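Call for Participants: Folding and Sorting of Small Household Cloths

Nakix is looking for people to take part in a study of how small cloths are folded, stacked and put away at a table. The study covers dish cloths, napkins, cleaning rags and pieces cut from worn clothing. Larger items such as sheets and towels are handled in a separate study and are not part of this call.

Purpose

Written folding instructions usually assume a square, flat, fairly stiff cloth. Cloths in daily use are seldom like that. They stretch at one corner, fray, curl at the hem or carry a crease that won't lie down. We want to record the order in which people work, where they place their hands, and at what point they decide a fold is good enough. The results will be used to revise the Gresteck folding guide, which is supplied to laundries and linen rooms.

What you will do

You will sit or stand at a table and work through a mixed set of cloths. Fabrics include denim, plain cotton, brushed cotton and a knitted synthetic. Some pieces are handed over crumpled, others already folded. The work is in two parts. In the first you fold each cloth in whatever way you normally would. In the second you follow a printed fold sheet and mark any step that was unclear.

A finished rectangle should have its edges lined up closely enough to be stacked. It doesn't have to be perfect. Faded and worn pieces are kept in the set on purpose and should be treated the same as the rest. If a cloth can't be folded to the sheet, leave it to one side and write its tag number on the form. 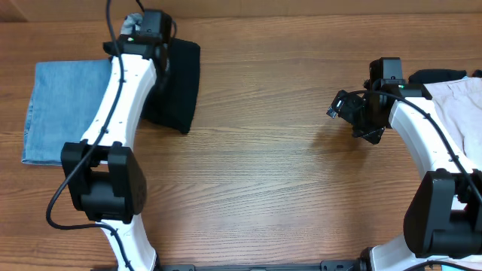 Rhys Fairweather wrote back after the last round that denim should come before the dark cloths in the order of work, as it holds a crease and gives the hands something firm to start on, and that thin fabric slid on bare wood whenever the second fold was made too fast. Both remarks have been taken into the new fold sheet. The table surface stays uncovered for this round as well, and participants who find that a cloth slides are asked to note the fabric and the step.

Session length and place

Each participant attends 2 sessions of 2 hours, with a break halfway through each. Sessions are held in the ground floor workroom at Tautahi House. Morning sessions start at 9:30 and afternoon sessions at 1:30. Both of your sessions should be at the same time of day. The round opens in May and closes when all places are filled. There are 6 places in each session.

Who can apply

You should be 18 or older and able to work with both hands at table height. No laundry or hotel experience is needed, but please state it if you have any — we are trying to keep a balance between trained and untrained folders. Left-handed applicants are welcome and are currently short in number. People with a known skin reaction to wool or laundry starch should say so when applying, and those items will be removed from their set.

You can't take part if you worked on the text or drawings of the Gresteck guide.

Payment

Participants are paid a flat fee per session, stated in the confirmation letter. The fee is paid at the end of each session, including sessions that finish early. Bus and train fares are refunded against a ticket. Parking is not refunded.

What we record

We record the order of the cloths, the time taken for each, and your written notes. Your name is kept apart from the results and is removed once payment has been made. You may stop at any time and keep the fee for the session you are in.

Clothing and personal items

Wear sleeves that can be pushed up above the wrist. Rings and bracelets that catch on knitted fabric should be taken off before the session. Lockers are next to the workroom door. Drinks stay in the hallway.

How to apply

Send a short note with your name, your preferred time of day, which hand you write with, and any laundry or linen work you have done. Address it to the Dulumov study desk at Nakix, or leave it at the front counter of Tautahi House. Replies go out in the order notes are received. Applicants who can't be placed in this round will be put on the list for the next one unless they ask to be left off.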